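Print this page
E-mail this story to a friend

THE NIGHT SHIFT AT BRIGGS
Short fiction by Efe Afolabi

The first thing Babatunde did every morning was look under the desks.

He had run the office floor at Briggs for so long that his knees knew the way. Seventy desks, 80 chairs, and every chair had its own way of going wrong. A lever stuck. A seat sank an inch an hour until some poor clerk from claims was typing at chin height. He kept the screws in a mint tin and the complaints in his head, and he loved it, he really did, the way some people love an old car!

Then the company bought the arm from Tindura, and the arm rode in on a wheeled base with a young technician named Chidubem Wike walking beside it like a proud father.

"It'll do the chairs at night," Chidubem said. "Under the seats, around the posts, the lot. It checks the levers and writes you a list."

"I have a list," said Babatunde, and tapped his forehead.

"Yes, sir. It wants that one too."

So all through June he taught it. They stayed late, the two of them, eating Sara's peanut cookies from the break room, and Babatunde talked while the arm went in low and came out again. He had never had to explain any of it before. Why do you push a lever from the side first? What does a tired seat feel like? He'd start a sentence, stop, get down on the carpet and do the thing with his own hand to find out what he meant. Chidubem typed it all in. Some nights they were so deep in it that they missed the last bus and walked to the bridge together, still arguing about springs.

Upstairs they were adding things up. Yakubu Igwe from accounts came down with a sheet of paper and said the arm would save 3160 a year, and he said it kindly, and then he stood there turning the paper over as if there might be something better on the back.

"Save it from what?" Babatunde asked.

"From the repairs line."

"I'm the repairs line."

Yakubu folded the sheet in half and went back to the elevator.

On 28th June the arm did its first full round. Babatunde was supposed to go home. He took his coat off the hook, put it on, and sat down by the screen in his coat. Row by row the chairs came up, seen from a place he had only ever got to on his back with a flashlight in his teeth. Chair 23 was the one he had been waiting for. It had beaten him twice.

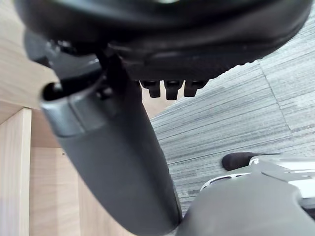

Chair 23, from underneath.

"Look at that," he said. "Look how close it gets!"

There was the dark edge of the seat and the gray post slanting down past it, and the carpet stripes so sharp he could have combed them. He leaned in until his nose almost touched the glass. Three little pegs hung in a row, the middle one longest.

"Hold it there. Can you hold it there?"

Chidubem held it there.

"It's never been the lever," Babatunde said slowly. "I've been oiling that lever since September, and it's never been the lever. Go up. Go up by the collar."

They were at it until one in the morning. He filled both sides of an envelope and started on the back of Yakubu's sheet, which had been left on the desk. When Bello Adeleke came in to open the doors she found the pair of them on the floor beside 23, with their shoes off, taking turns sitting on it and getting up again.

"Is it fixed?" she asked.

"Sit," said Babatunde.

She sat. They all watched the seat.

"And what will you do now," she said, bouncing a little, "with that thing doing the nights?"

He had been asking himself the same since spring, mostly around four in the morning, and he still had no answer he could have given to Yakubu. But there was a second office across town with chairs he had never met, and Chidubem had said there was room in the van.

"Tell me if it sinks," he said, and went to find his other shoe.

Print this page
E-mail this story to a friend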